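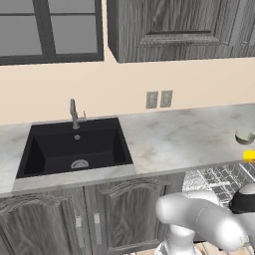

29 Jul 2022

Started on the dishwasher set today, so these notes are mostly for me and Lakshmi, plus whoever at Bakmont picks up the remote sessions in November. I drove, Lakshmi watched the joint plots and told me off whenever I got jerky (often!).

The new sim kitchen loads fine. Dishwasher open with the rack out, bowl up on the counter, sink off to the left. The job is bowl from counter to rack, arm driven from the hand controllers. Sounds easy. My first go took forever, mostly because I kept coming in over the rack too low and the elbow wanted to swing out toward the cabinet doors. What helped was backing the base off a bit before reaching – then the forearm has space to come over the wires and the wrist can stay level.

Things I want to remember:

Scale the hand motion down near the rack. I had it at full for the whole morning, silly of me. At half it feels slow but the traces are so much cleaner, and Jyoti Mittal's training script really doesn't like the little corrections I make when I overshoot.

Don't pause to think in the middle of a demo. If I have to think, I stop and throw it out. The policy we trained on the Hallance set learned to hover over the counter doing nothing, and I'm pretty sure it learned that from me.

Grab the bowl by the near rim. Far rim looks nicer on screen but then the hand hides the tines on the way down and I'm guessing.

Kept 29 demos, which is fewer than I hoped. Longest one is 1225 steps and should probably go, the good ones sit under 700. Two have a weird jump in the wrist angle right after the grasp. Lakshmi thinks it's the controller dropping packets, I think it's me re-gripping the handle. We'll log both streams tomorrow and settle it.

Still to do: move the bowl start position around more, ask Jyoti if she wants the gripper signal smoothed or raw, and try the same thing with the faucet lever once the rack is behaving. Also find the good headset strap – the one on there now slips down my nose.

Merkov Teleop Notebook | Questions: ask Lakshmi Alva | © 2022 Merkov | Back to top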